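Home Topics Ask Unanswered Log in

Old desktop rattles and hums, worth fixing or just get rid of it?

Posted by birkwood_basement, February 2022

Hi all. Got a desktop tower from the Pudar surplus sale, paid 30 bucks. Works fine, boots, does email and the kids' homework. But the noise. Low hum all the time, then a rattle on top of it that comes and goes. Worse when it's been on a while. Sits on the floor next to a hollow wood desk in a small room, so maybe thats part of it.

Things I tried: blew out the dust, put a folded towel under it (helped a little), pushed on the side panel with my hand (rattle stops, comes back when I let go). Haven't opened it up past that. Not scared of a screwdriver but don't want to make it worse. Is it the fan? The drive? Do I need to buy anything? Budget is basically nothing.

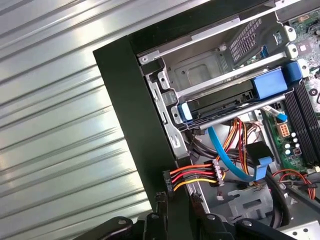

Page 1 of 4

Thanks in advance. Oh and it has one regular hard drive, not the newer kind, if that matters.

tromow_tinkerer

Rattle that stops when you push the side panel = side panel. Not the fan. The metal is thin and anything that spins will set it buzzing. Cheap fix: take the panel off, stick some felt strips (the kind for chair legs) along the edge where it meets the case, put it back on snug. Snug, don't crank the screws. Keep the felt away from any vents.

Hum is a different thing. Usually the hard drive passing its vibration into the metal it's bolted to. Shut down, pull the power cord, hold the power button for a few secs. Lay the case on its side so you aren't fighting gravity. Then check the drive screws. Four of them on mine and two were barely in. Tightened them and the hum dropped by half, at least to my ears.

If they're all tight and it still hums, try little rubber washers between the drive and the cage. Hardware store, plumbing aisle. Don't overthink it.
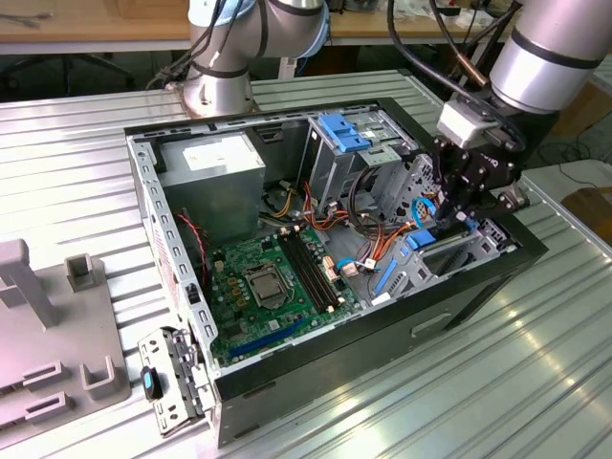 One more on the drive, copy your files off before you touch it. An old drive that suddenly gets louder can be on its way out, and no washer is going to help with that. Clicking is bad. Grinding is bad. Steady hum is mostly just annoying.

And move the thing off the floor if you can, carpet chokes the intake and a hollow desk acts like a guitar. Mine sits on a paving stone with a scrap of yoga mat under it. Ugly, works great.

rutherford_317

just get an SSD. no moving parts no noise. mine was silent after

quietplease

Agree with the felt, half agree on the SSD. It gets rid of drive noise but does nothing for a bad fan, so find out which one it is first. Easy test: get a cardboard tube from paper towels, hold one end to your ear, and move the other end around the outside of the case while it's running. You will find the loud spot fast. Looks dumb. Keep it on the outside, don't poke it in there with the power on.

If the loud spot is at the back up by the power cord, it's probably the fan in the power supply. Do NOT open that box, even unplugged. It can hold a charge. Replace the whole unit or live with it. If it's a plain case fan, those are cheap, mine was 13 dollars. Measure the old one before you order, I didnt and had to send the first one back.

Also check for a loose cable touching the fan blades. Comes and goes rattle, worse when warm, could be exactly that, fan speeds up and starts ticking the wire. Zip tie it out of the way.

birkwood_basement

OK did the tube thing, the kids think I've lost it. Loud spot is right over the drive. Backing up files tonight, then screws and felt. Will post how it goes.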